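Collecting by Hand: How Mindska Gathers Grasping Examples Without a Robot

16 December 2025

Mindska does not own many robot arms. The company trains manipulation policies for other people's machines, and most of what it needs is a supply of recorded grasps: a person picks up an object with a hand-held gripper, moves it, sets it down, and the camera on the tool stores what happened. The lead of its collection group, who asked to be identified only by role, spoke to us about how the recordings are made, how they are filtered, and where the method still falls short.

The group began regular collection in July. Its first release to the training side held 1759 accepted episodes, all of them pick-and-place with one object in motion.

"People ask why that number is not larger," the lead said. "We recorded a good deal more than that. The figure is what was left after filtering, and I would rather argue over 1759 usable episodes than train on a pile we have not looked at."

Why hand-held

Teleoperation was tried first. An operator drove an arm with a leader device while a second person reset the objects. The data was clean, but the pace was slow and the arm could not leave the lab.

"With teleoperation you get perfect joint readings and one room," the lead said. "With the hand-held tool you get a pose estimate with some error in it, and as many rooms as you can get permission to enter. For the policies we train, the rooms matter more."

The two fingers on the tool are matched to those on the target arm in length, pad shape and maximum opening. That match is checked before each session, as is the camera mount. A mount that has shifted by a few millimeters changes where the fingertips appear in every recording, and the error is hard to remove later.

The recording software is Trastura, which the group adapted from an earlier internal tool. It logs video, finger opening and the estimated path of the gripper on a single clock. Episodes go from there into Kernero, the review system, where a second person accepts or rejects them.

What counts as an episode

An episode starts with the fingers open and clear of the object and ends with the fingers open and clear of it again. Anything shorter is rejected. A typical one runs 7 seconds, and the software stops at 30 whether or not the operator has finished.

"The cutoff annoys new operators," the lead said. "They feel they were about to get it. But a long episode is nearly always a person correcting themselves, and the correction is often something the arm cannot do, such as a fast twist of the wrist."

Failed grasps are kept, but in a separate set. They are used to train the part of the system that decides whether a grasp has succeeded, and they never go into the main policy data.

The instruction given to operators is short. Approach at a steady speed. Close on the object once. Lift before moving sideways. Do not help with the other hand. The lead said the last rule is broken most often, usually by people who have no idea that they did it.

Choosing objects and tables

Object lists are set by Mulcahy, the site plan the group writes for each location. The plan names the objects to be grasped and leaves the rest of the table alone.

"We used to clear everything off," the lead said. "The policy learned very well how to work on a cleared table. Then a customer put a plant next to the object and the success rate dropped."

Drink bottles come up in nearly every plan. They are common, they are tall for their width, and a clear one is difficult for depth estimation. A label helps, but it faces a different way each time. The fill level also varies, and operators are told to leave it as they find it.

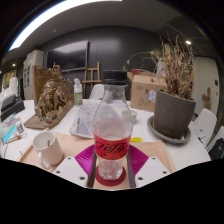 Review and rejection

Each accepted episode has been watched in full by someone other than the operator. The reviewer looks for loss of tracking, a hand entering the view, and fingers that close on air before they close on the object.

"Tracking loss is the largest group," the lead said. "Blank walls and dark ceilings are bad for it. You turn the tool toward a surface with nothing on it and the pose drifts - sometimes it recovers, and then you have a jump in the middle of a smooth motion. We reject those without trying to repair them."

Reviewers do not grade style. An earlier version of Kernero asked them to score smoothness on a scale, but two reviewers seldom agreed and the field was dropped.

Open problems

The tool does not measure force. It records how far the fingers closed, which says little about how hard a soft bottle was squeezed. Sensing pads are being tested on one unit, though the lead would not say when they might be fitted to the others.

The next plan calls for 300 episodes per site, with the same object list carried from one site to the next so that results can be compared. The lead expects the rejection rate to rise at first, as it has at each new location, and to settle once the operators have learned where the tracking fails.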